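**Bucket hat loses its shape on a wire hat stand — what am I doing wrong?**

*Thanakorn Jitpraphai*

I have a black cotton bucket hat with a soft brim, and I bought a wire stand so it doesn't live in a pile any more. The stand has a flat ring for a base, one rod, then a second ring for the brim and two bent wires for the crown. After one night on it the brim hangs down like a wet leaf, and the top shows a bump from the wires.
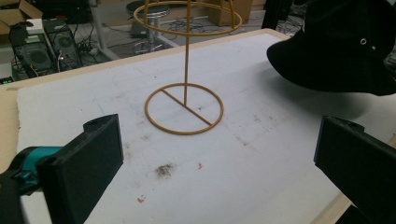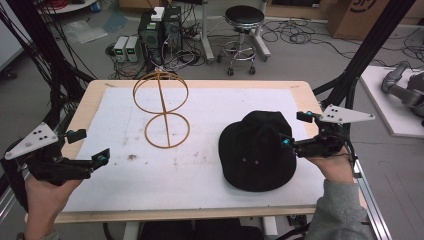 *My hat and the yellowish stand, in both photos.*

I paid 625 baht for the stand in the Wiriya shop, so I would like to keep using it. Should I put something under the hat, or is this kind of stand only for stiff hats?

---

**Vondach**

Soft hats do this. Just hang it on a hook.

---

**Stikutel**

I have nearly the same stand and two soft hats, and I can tell you what works for me.

First, cover the dome. I use an old cotton T-shirt, folded into a round pad and laid over the bent wires. It should be thick enough that you don't feel the metal when you press with your palm. After this the bump did not come back.

Second, put the hat on straight. Hold it by the brim at the left and the right, lower it slowly, then turn it a little until the crown sits in the middle. If you pull it down hard, the ring pushes the brim out of shape.

For the brim itself the stand cannot do much. Mine got better with a light spray of starch on the inner side, then 30 minutes flat on a towel — not on the stand. Try a small spot first if the hat is black, it can leave white marks.

If you go away for longer, fill the crown with paper and lay the hat on a shelf. Mine was on the shelf since February and it looks fine.

---

**Plellcombe**

Agree about the T-shirt. I used a small towel and it was too heavy, the hat sat too high. Don't use newspaper inside a light-coloured hat, the ink comes off.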